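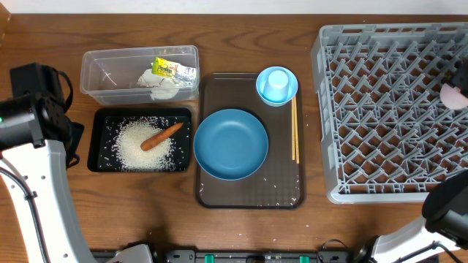 Home Kitchen Pantry Reviews Letters

9 May 2022
By Rozália Katona

The Rikex Worora rice cooker, after a long winter of rice

I should say up front that I come from a family of potato people, and I was well into my thirties before I cooked a pot of rice I'd have served to a guest. So when my old cooker finally gave out (the lid latch went first, then the light, then everything) I took my time choosing the next one, and ended up with the Worora, the smaller of the two that Rikex sells. It draws 504 watts, which I mention only for those of you with touchy old wiring like mine.

What I love most is the keep-warm setting. We never sit down to supper at the same time in this house, and long-grain rice left on warm for two hours still comes out in separate grains, with just a thin dry skin at the very bottom. My old one would have given us a brick by then!

The measuring cup is another story. The lines are molded in the same clear plastic as the cup, and in the evening I have to hold it up to the window over the sink to find them. I gave up by the second week and went back to my own chipped cup.
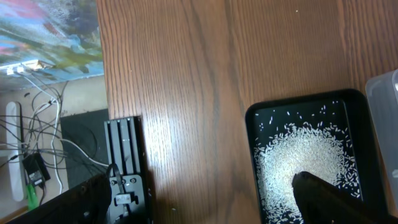
Brown rice takes patience. The booklet asks for a short soak, and I'd double whatever it says, then leave the lid shut a good while after the click. I made the Bárány stuffed peppers with it in October, for a full table, and the filling held together beautifully. The inner pot does scratch, though, so put the metal spoons away. Mine has a mark near the rim already and I'm still cross with myself over it. 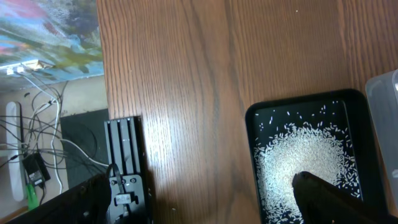

One reader wrote in to say that she lives at 3,000 feet in Giliston and has to add an extra splash of water every time, or the middle stays chalky. She also rinses until the water runs clear, and finds that the steam vent spits far less when she does. I tried the rinsing and she's right about the vent, though down here I've left the water alone.

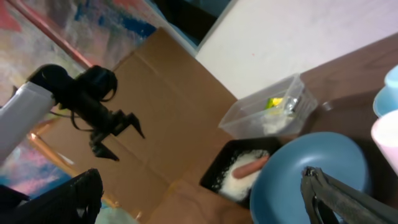

A blue plate and a flat sheet of cardboard.

Cleaning is easy enough. The lid lifts off, the little cup that catches the drips pulls out at the back, and you do need to empty it, even though you'll forget. The cord is short, so measure your counter before you buy. I'd still get the same one again, and my mother has already asked me to order hers.

Last updated in October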